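# Picking Up After Themselves

At Terkberg, the robotics club gets going at six in the evening, once the buses have gone. There are nine students this year. Most of them joined to build something that drives, and a few still want to. What they have spent the winter on is tidying up.

The project is called Plendis. The students chose the name and none of them will say where it comes from. The task sounds small: take a table covered with the things a household leaves lying on it, and teach a machine to put them where they belong. To do that the students first have to do the job themselves, many times over, with grippers they hold in their hands. Each pass over the table is recorded, and the recordings go into the model that will later run the arm at school.

"They figured they would be writing code by October," says Eifion Gough, who started the club and teaches physics at the school. "They were moving tape."

Gough asked the students to work at home as well as in the classroom. School tables are all alike, he says, and a model trained on them learns the table along with the task. So the grippers go home in a padded bag, and the students sign them out for two evenings at a time. Sofas, cabinets and bad lighting are welcome. The only house rule is a plain cloth on the table, and any color will do.

By March the club had 921 recorded passes. Of those, 166 were thrown out. Some had been started too late, others had a hand in the way, and one whole evening was lost to a loose cable. The students do the sorting themselves, in pairs, and a pass is kept only if both agree.

Tape is the object they argue about most. A roll lying flat has to be taken by its outer edge or by one wall through the hole, and the two grips call for different openings of the jaws. A roll on its edge can move before the jaws close.

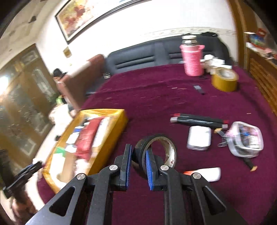
*Page last changed: March, 4:40 p.m.*

The ribbed blue pads on the jaws were the club's second choice. The first set was smooth and let go of anything glossy. Changing them took an afternoon, and it meant that the earliest recordings no longer matched the tool. After a long discussion the group kept them in a separate folder and began the count again.

Using the gripper is harder than it looks. New members tend to come in too fast and close too soon. Gough has them practice on a wooden block until they can lift it and set it down 29 times in a row without a slip. Then they move on to pens, packets and boxes. Wire is saved for last.

The students have opinions about how a table should be laid out. One group wants every object apart from the rest, so that the model can learn one thing at a time. The other wants a mess. For now the club alternates, and each recording is labeled "spread" or "heap." The heaps take longer and produce more rejects, but the arm has done better on crowded tables since they were added.

It still has a long way to go. In the last full test before this article was written, the arm was given 100 attempts at a mixed table and finished 58 of them. Flat things gave it the most trouble. It pushed a paper packet to the edge of the table and over, then closed its jaws on nothing and carried that to the box.

In the spring the club will take Plendis to the Valderrama meet, where school teams bring a working machine and run it on a table they have never seen. The objects are handed out an hour before the start. Terkberg went once before, with a line follower, and came home early.

Until then the sign-out sheet is full. The club has two pairs of grippers and would like a third, and the students are writing to Tulteck, a parts supplier, to ask for a discount on the hinges.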